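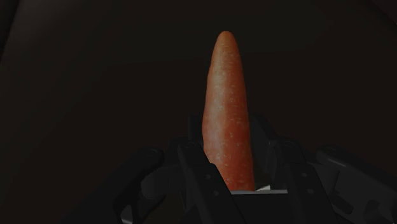
Valdir Assunção wondered whether a first-time visitor could really steer the simulated arm through this, and yes, with a bit of patience, you can!

Home Visits Guides

Running the carrot demo at our August open day

Step 1. Bring the gripper down slowly over the carrot — slower than feels natural — and close it gently.

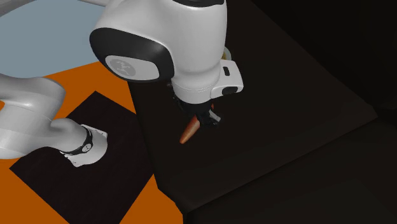
Gripper at the carrot, low over the dark tabletop.

Step 2. Lift straight up, then give your guests a moment to look around the simulated room and ask their questions (they'll have plenty).
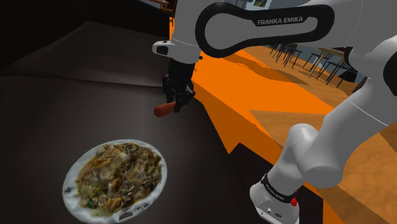 Step 3. Reset and hand over the controls. Turns last 12 minutes, with nearly 20 people signed up.

Related
Visiting the Prundex lab
Open day parking

Contact Vibeke Bech | Back to top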